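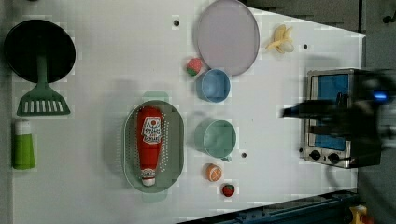 Figure 3. Play kitchen items on a white tabletop.

3.2 Where things go: putting away as family talk

Families have a great deal to say to one another about where things belong, and we have come to think that a child's first real arguments are very often arguments about storage. When we began visiting homes for this study we had expected to hear most of our disagreements at the table, over food, and we did hear plenty of those. But the talk that parents and children got most wrapped up in came afterward, when the toys had to be put back and somebody had to decide what counted as being in the right place. A ketchup bottle lying in a colander, as in Figure 3, is the kind of arrangement that could keep a four-year-old and a grandmother going for several minutes, the grandmother holding that ketchup lives with the food and the child holding, with great patience, that the colander was the refrigerator now.

We collected 307 stretches of talk of this sort from 34 families in the neighborhoods of Stadach and Fisitz. Each family was visited 5 times, and the visits were spread out generously so that we would not wear out our welcome (the families were kinder about this than we had any right to expect). We left it to the parents to choose the time of day. Most chose the hour before supper, which gave us a good deal of tired talk, and we are glad of it, as tired people explain themselves in fewer and plainer words.

Our way of sorting the talk owes much to the earlier work of Ametepe, who listened to shopkeepers teaching their nieces and nephews how to stock a shelf. Adom Ametepe was good enough to read our first set of transcripts in January, and he urged us to keep apart two things we had been lumping together. One is the rule that names a kind of thing, such as "cups go with cups." The other is the rule that names a person or a habit, such as "that's where Daddy looks for it." We had been calling both of these simply reasons. Once we had separated them, the transcripts became a good deal easier to read, and we went back and coded the whole collection again from the beginning.

Rules about kinds came mostly from adults, which will surprise very few readers. Rules about persons came from both sides, and the children were remarkably good at them. One girl in the Fisitz group, asked why a spoon had been put in a shoe, replied that her brother always put his foot in there and would find it. Her mother laughed, started to answer, and then left the spoon where it was. We coded this as an accepted rule, after some discussion between the two coders, one of whom felt that laughter ought to have a category to itself.

In 6 of the families we heard hardly any rules at all. The parents in these homes tended to put things away themselves while talking about something else, usually supper, and the children drifted in and out of helping. We do not take this to mean that nothing was being taught. The same children, visited later, corrected us quite firmly when we set our own bags down in the wrong spot by the door. We return to these families in Section 4, where we compare their mealtime talk with that of the larger group.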